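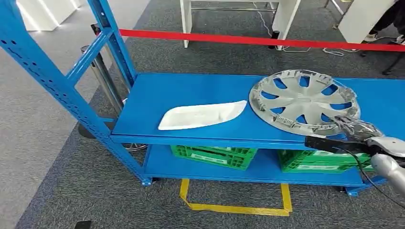
Two-level rack with tray, wheel cover and green crates

Storage and Display Standards > Shelving > Overhanging items on the upper level
Posted Sunday, by Stores_Desk_Nerkard

Stores_Desk_Nerkard wrote:
Members are invited to comment on the arrangement of the blue perforated racks at the Nerkard site before the revised shelving guidance is issued in June. The racks have two levels. Our current practice is to place single, unpacked articles on the upper shelf and to keep green ventilated crates on the lower. The silver wheel cover in the photograph extends slightly past the front lip of the upper shelf, and the question before the forum is whether an overhang of this kind should be permitted.

The existing guidance states only that articles "should sit within the shelf where practicable". Two departments have read this in opposite ways. We would prefer a single rule which can be applied without reference to this office.

Please confine replies to shelving. Comments on the booking system should be made in the thread provided for that purpose.

ledger_and_lamp wrote:
In the opinion of this department, no overhang should be permitted on any rack bordering a walkway. A wheel cover has clips and tabs on its outer rim, and these will catch a sleeve or a bag strap. We had two such incidents at the Puvuvell store last year. Neither resulted in injury, but one resulted in a broken clip, and a wheel cover with a broken clip cannot be reissued.

The shelf is wide. There is no difficulty in setting the article further back.

Gashaw_Facilities wrote:
We do not agree that a complete prohibition is required. Round articles are awkward to lift from a flat shelf when they lie wholly upon it, as there is no edge under which the fingers may be placed. Our staff have for some time left a small part of the rim over the lip so that the article can be taken up cleanly. The thick front lip of these racks makes the matter worse, not better.

We would support a limit on the overhang. We would not support its abolition.

ledger_and_lamp wrote:
The curved vanes of the cover in the photograph have openings between them. An article of that pattern can be lifted by the vanes.

Gashaw_Facilities wrote:
It can, and that is how vanes are cracked. Our repair log for the previous period records this as the most frequent form of damage to wheel covers. We should be glad to send an extract to any member who requests it.

northbay_receiving wrote:
May I ask what load rating is being applied to the upper shelf? Our own racks are of a similar perforated type and we have been working to 366 kg per level, evenly spread. If the guidance is to be reissued, the rating should be printed in it.

Stores_Desk_Nerkard wrote:
The rating for the Nerkard racks is 495 kg per level. This figure applies to racks standing on a level floor with the diagonal crossbars fitted. Members should not transfer it to racks of a different make. We accept that it should appear in the guidance and will include it.

Zerkier_Floor_Team wrote:
We wish to raise the placing of the boat-shaped tray. Lightweight moulded trays of this sort are easily disturbed, and we have found that they travel along a smooth shelf when a heavier article is set down beside them. The rounded rim offers little resistance. Our local rule is that empty trays are stored on the lower level or inside a crate, and that only trays in use are kept above.

We would also ask which way the tray should face. At Zerkier the pointed end is placed to the right throughout, as it is in the photograph, and this has reduced the time spent in straightening the shelves at close.

ledger_and_lamp wrote:
This department has no view on the direction of trays and would be surprised to find it in a standard.

Zerkier_Floor_Team wrote:
The suggestion was made in good faith. Consistent placing is of real assistance to evening staff, who work to a short timetable. We are content for it to be recorded as advice.

quiet_aisle wrote:
Could the guidance also deal with crate labels? The green crates carry white label panels, and at our site these are often left blank or turned to the back. A panel which faces the wall is of no use to the person searching. I would suggest that panels face the walkway at all times and that blank crates are returned to receiving.

northbay_receiving wrote:
Agreed as to the direction of the panels. We cannot agree to the return of blank crates. Receiving holds 900 crates already and has no room for more. The department using the crate should label it.

quiet_aisle wrote:
That is a fair objection and I withdraw the second part.

Gashaw_Facilities wrote:
On a related point, the draft should state the clearance between a rack and any belt barrier standing behind it. In the photograph the red belt runs behind the rack, and the round base of the post is on the carpet. We ask for sufficient space for the base to stand flat and clear of the rack foot. Carpet beneath a tilted base wears quickly, and replacement is charged to the department concerned.

Stores_Desk_Nerkard wrote:
The following wording is proposed for the upper shelf. "Round articles may extend past the front lip by no more than 6 cm. No article may extend past the lip on a rack bordering a public walkway." The requests concerning label panels, barrier clearance and the load rating will be taken into the same draft. The direction of trays will appear as advice.

ledger_and_lamp wrote:
We can accept the second sentence. We maintain our objection to the first and ask that it be noted.

Stores_Desk_Nerkard wrote:
It is noted. The thread will remain open until the draft is circulated.

Related topics
Crate returns: which department pays?
Carpet wear beneath barrier posts
Puvuvell store: revised opening times
Cleaning perforated steel uprights
Label panels, permitted inks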